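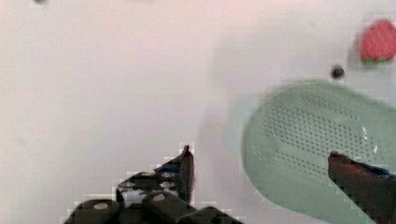
Notebook, shared copy. June, started 8.40 in the morning, kettle on, window stuck again.

Back on the Pristholm schools job. For anyone reading this who wasn't in the room: we are building the thing that matches special needs transport requests to the pupil roll, so that a child who needs a seat with a harness gets one before October. The district wants it working for the new term. The district also wants to keep its old forms, which come in three versions, two of them photocopied at a slant.

Took over the matching script from Kwesi. He left good notes, except for the page headed "DO NOT RUN THIS ONE", which doesn't say which one.

First run against last year's roll: 136 requests in, 43 came back unmatched. Gebremedhin thought this was not bad. I thought it was 43 children standing on a pavement. We agreed to call it "a starting point" in the email to the district office.

Went through the unmatched ones by hand with Salma until lunch. Most are boring. Surnames swapped with first names. Hyphens. One school is entered as Abera Primary, Abera Prim., Abera P.S. and, on one form, "Abera (the big one)". There is a small one, it closed before I started here, and the roll still has it open with a head teacher and a fax number.

A fair few are date of birth trouble. The forms ask for day then month and the roll exports month then day, so anyone born on the 4th of July is fine wherever they go and anyone born on the 7th of April becomes a summer baby. Fixed that in the import. Should have been the first thing I looked at, and was in fact the thing I looked at after rewriting the surname part, which I have now put back the way it was.

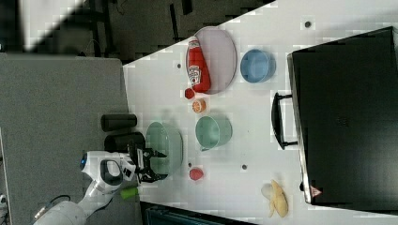 Second run, just after two: 32 unmatched. Better. Then Salma noticed that one boy had been matched to two different bus routes, both leaving at the same minute from opposite ends of town. Checked and it's our fault. When a pupil has a change of address halfway through the year the roll keeps both lines and we were happily taking both. Now takes the latest one with an end date left blank. Note for Kwesi: your comment in the code says "this can't happen".

Phone call with Tiruwork Gashaw at the district office, 2.45. She was patient, more than I would have been. Points from the call, in the order she made them:

- Escorts have to be listed with the pupil, not with the vehicle. If the vehicle changes, the escort stays with the child. We have it the wrong way round.
- A request is not "closed" when a seat is found. It is closed when the parent has been told. We have a tick box for the first and nothing at all for the second.
- The board meets later in the month and will want a one-page report. She said one page twice.
- Clisetti, who supply the roll software, will change the export format over the summer. They haven't said to what. She laughed when I asked for a sample file.

The escort thing is a proper job, a day at least. It touches the database and the printed sheet the drivers get. Sumeya did the printed sheet and is fond of it. Will raise it gently, possibly with biscuits.

Tried the Nurnia address checker on the remaining ones, as it was free for a month. It corrected 15 addresses. Of those, most were right, a couple went to the next street along, and one moved a family to a village with the same name in another county, with what it called high confidence. I don't want it making changes by itself. Suggest we let it flag things and have a person press the button. Gebremedhin says this defeats the point of buying it. We haven't bought it.

Third run, 4.30: didn't finish. Ran out of disk, as the log folder was holding every log since the beginning of time. Deleted the old ones after asking round if anyone wanted them. Took silence as a no.

We use cookies to improve your experience on this site. By continuing to browse you agree to our use of cookies. Accept | Manage settings

For tomorrow:

- Escort moved to the pupil record. Talk to Sumeya first.
- Add a "parent told" date, plus who told them.
- School names: make one proper list and stop guessing. Ask Tiruwork if the small Abera can be taken off.
- Find out which one we must not run.
- Rerun the lot from clean and write the number down here, whatever it is.

Left at 5.50. Window still open, so if the printer paper is damp in the morning, that's why.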